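Thread: Anyone else's plant switching to arm cells? What happened to your job?

packline_dee
We pack kitchen fittings at the Ukville site. Wollia bought 4 arm cells in March and the first went live last week. I went from packing to "cell attendant." Same pay so far. Mostly I clear jams and sign the shift sheet. My wrists feel better. The day feels longer.

Tormod77
Same pay "so far" is the part to watch. At Kang they told 14 of us nothing would change, then the attendant grade came in a step lower. Get it in writing.

cfoulkes
Carys Foulkes, shift lead, same site as Dee. The grade is in writing, section 16 of the site agreement. What did change is who does setup. We try each new routine in the simulator first, in a kitchen room, and packers now get a say before it goes on the floor. The view is from the hand, so you get the fingers open and the room tilted behind them, with the counter and the red plate off to the left.
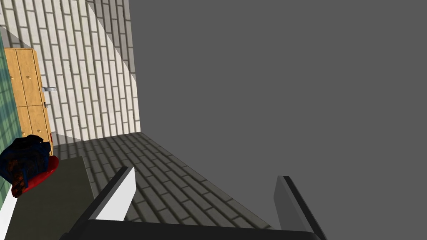
Do attendants need to know how to program?
Not for the daily work. Sukach runs a short course on editing routines, and people who pass it can move up to setup.

Tormod77
How many places on that course, though? With us it was the two youngest guys and everyone else watched.

cfoulkes
Open to anyone on the line. I can't promise everyone gets a setup job after. There aren't that many.

packline_dee
I put my name down. Carys is right that we get asked, but I told them the cell was too close to the aisle and it's still there.

millwright_o
Fair complaint. I'd still take it over lifting 1,000 boxes a shift — did that for years and my back is shot.

Tormod77
Sure, if you're one of the ones they keep. Dee, come back and tell us what happens when the other cells go live.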